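About Juncombe

Juncombe is a contract blender and packer of dry goods for small food businesses. Work is carried out at a single site in Altow, where receiving, blending, filling and dispatch are under one roof. The company has 20 employees and operates two shifts.

Customers supply a recipe or a target specification. Trial batches are prepared on the bench and scaled to the main blender once the customer has signed off on a retained sample. Minimum order is 700 pounds per blend. Standard lead time is 6 weeks from approval of label copy, and repeat orders are scheduled in the sequence received.
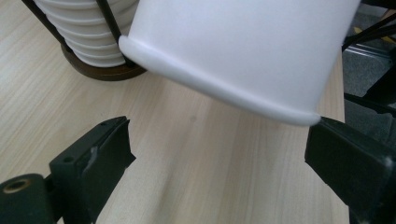
Incoming ingredients are held until the supplier's certificate has been checked against the purchase specification. Each lot is assigned a number at receiving, and that number is carried through blending and filling to the shipping record. Moisture and bulk density are tested on every batch. Allergen-containing blends are run at the end of the shift and followed by a full washdown with swab verification.

The company was formed by the merger of Tymoshchuk Milling and Karolus Packing. Both former customer lists were carried over, and account numbers beginning with K remain valid. The blend library currently holds 1,957 formulas, all of them confidential to the customers who commissioned them.

Site visits are by appointment through the Altow office. Visitors must complete the hygiene form before entering production areas.

Page last revised 6/23/23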